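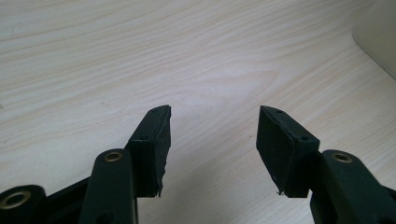 A desktop is the flat working surface of a desk, as distinct from the legs, drawers and regrets underneath it. In furniture catalogues the word covers anything from a plank on trestles to a leather-topped slab the size of a small boat. Pale wood has been the usual choice for home use in recent decades, partly for the light and partly for the way it hides dust. Grain is the main thing buyers argue over. On a quiet surface it runs in long, soft arcs, with slightly darker tan streaks swirling across the beige, and a matte finish keeps it from throwing the lamp back in the sitter's face. Louder grain is sold as "character" and costs more.

Terminology

The trade separates the top from the "carcass", meaning everything that holds it up. A top bought alone is a "blank". Owners call the whole thing "the desk", or, once it has been buried for a month, "that table".

Clearing

A desktop is said to be clear when the wood can be seen. Opinions differ on how much wood. Babar Siddiqui's pamphlet The Visible Desk proposed the strict reading, under which a mug is clutter while it is empty and equipment while it is full. He allowed 3 loose items at any time and was reported by his own family to keep a fourth on the windowsill. The looser school, associated with the Michiels office-planning manual, lets things stay if they are pushed to the back corners.

Most cleared desks refill from the edges inwards. Post comes first -- then cables, then whatever was in somebody's hand when the phone rang.

Makers

Sindance sold a pale desktop in one size, 131 cm wide, which suited very few alcoves. Cestar answered with a top that could be trimmed at home, and supplied a leaflet on what to do after trimming it wrongly. Huvitus made 1,410 desktops before moving into shelving.

Care

Matte tops are wiped along the grain with a damp cloth and dried straight away. Ring marks are permanent on some finishes and merely stubborn on others. Coasters are widely owned.

See also: Blotter; Drawer, stuck; Trestle table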